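Inicio Programa Materiales Lecturas Tutorías

Sociología del trabajo y automatización
Apuntes del tema 4. El orden de la oficina: recoger, doblar, retirar
Prof. Itziar Tejada

El tema anterior terminó en la fábrica, con la célula cerrada y la valla. Ahora pasamos a la oficina, donde el robot trabaja entre mesas que cada cual deja a su manera. Para la sesión hay que traer leído el informe de Kosmas Chatzigeorgiou sobre Cedora, sobre todo los anexos, que contradicen en parte el resumen.

Escritorio con monitor, portátil y cables
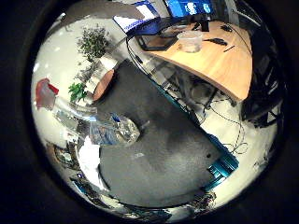 Botella de plástico y tela blanca sobre la mesa

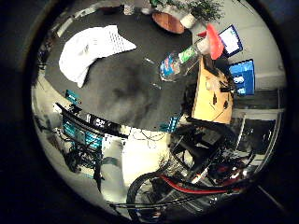
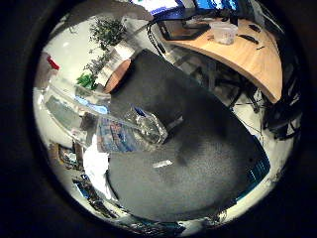

Paño arrugado junto a la pinza
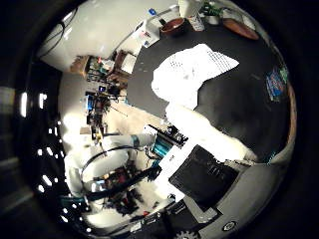
¿Qué parte del trabajo de limpieza de una oficina se puede automatizar hoy?

Las tareas repetidas sobre superficies despejadas, como fregar un pasillo o aspirar una sala vacía, se automatizan con resultados aceptables. Recoger objetos distintos de una mesa ocupada sigue exigiendo supervisión, y decidir qué es basura y qué pertenece a alguien continúa en manos de una persona.

1. Lo que promete el proveedor

El folleto de Konov habla de «liberar al personal de las tareas sin valor». Conviene detenerse en la frase. Una tarea que la empresa lleva años pagando tenía algún valor, aunque fuera poco y mal pagado. Lo que el folleto llama tarea sin valor es, en el anexo B del informe, el trabajo entero de 11 personas.

La promesa se apoya en una demostración. En las demostraciones el objeto suele ser conocido, la luz es constante y hay un técnico al lado. Ninguna de las tres condiciones figura en el contrato. Cuando leáis una cifra de acierto, preguntad primero sobre cuántos objetos, en qué sala y con quién interviniendo. Si la respuesta no está en el documento, la cifra no se puede usar en el trabajo del curso.

2. El caso Cedora

Cedora introdujo en noviembre un sistema de recogida en una planta de 50 puestos. El objetivo escrito era reducir el turno de tarde. El objetivo que cuentan los encargados en las entrevistas era otro: poder decir a los clientes que la planta estaba automatizada. Los dos pueden ser ciertos a la vez.

El informe mide el tiempo de recogida por puesto y encuentra una mejora. No mide el tiempo de preparación. Antes de cada pasada, alguien tenía que apartar cables, arrimar sillas y retirar los papeles sueltos. Según el anexo, esa preparación ocupaba 40 minutos de la jornada y se repartía entre la gente de limpieza y los propios oficinistas, que la hacían sin que constara en ningún parte. Si se suma, la mejora se queda en muy poco. Chatzigeorgiou lo reconoce en una nota al pie y no vuelve sobre ello.

Los materiales blandos merecen un apartado propio. Un trapo no tiene una forma fija, una bolsa transparente refleja la luz, una hoja arrugada puede ser un borrador o una factura. La gente de limpieza resuelve estos casos con conocimiento del lugar: sabe qué despacho guarda los borradores y cuál los tira. Ese conocimiento no estaba escrito en ninguna parte y por eso tampoco entró en el pliego de condiciones.

3. Lo que cambia para la plantilla

Divina Tan llevaba el turno de tarde. En su entrevista describe el cambio así: «Antes limpiaba y me iba. Ahora espero a que termine, miro lo que ha dejado y lo hago yo. Y si se para, me llaman a mí». Su categoría profesional no ha cambiado. Su sueldo tampoco.

Hay aquí tres movimientos que aparecen también en la bibliografía del tema 2:

Intensificación. La persona hace su tarea anterior y además vigila. La vigilancia cansa de otra manera, con ratos largos sin nada que hacer y avisos que no se pueden posponer.

Desplazamiento. Una parte del trabajo pasa a quien antes no lo hacía. El oficinista que despeja su mesa para facilitar la pasada está trabajando para el sistema. Hay quien lo llama buena educación.

Invisibilidad. Lo que corrige la persona se apunta como éxito de la máquina. Baltasar Peñalver, delegado de la plantilla, pidió que las intervenciones manuales se registraran aparte. La empresa contestó que el programa no lo permitía. Peñalver pidió entonces una libreta, y en esa libreta constan 140 intervenciones. El informe no la cita.

4. La postura contraria

Evangelia Tsoukalas defiende una lectura más favorable y hay que conocerla. Sostiene que agacharse, levantar peso y repetir el mismo gesto lesiona, y que cualquier reducción de esa carga es buena aunque el sistema sea torpe. El argumento es serio. Los partes de lesiones de espalda existen y son anteriores al robot.

Mi objeción es que los datos de Cedora no muestran esa reducción. Las posturas peores se dan debajo de las mesas, entre cables y patas de silla, y allí el sistema no entra. Ha retirado la parte cómoda del trabajo y ha dejado la otra. Puede que en otra planta ocurra lo contrario. Tsoukalas tendría que enseñarnos cuál.

También se dice que es pronto y que la técnica mejorará. Seguramente mejore. Pero la plantilla se recorta con el sistema de este año, y las horas perdidas no se devuelven cuando sale la versión siguiente.

5. Para el seminario

Leed la entrevista completa de Tan y señalad cada verbo que describa una tarea nueva. Después buscad esa tarea en el resumen del informe.

Redactad una cláusula, de un párrafo como máximo, que obligue a registrar las intervenciones manuales. Indicad quién lleva el registro y quién puede consultarlo.

Quien prefiera defender a Tsoukalas puede hacerlo en el turno de réplica, siempre con datos de los anexos.

Los comentarios se entregan en papel al empezar la clase. No acepto los enviados por correo la misma mañana.

© Itziar Tejada - Contacto - Aviso legal - Volver arriba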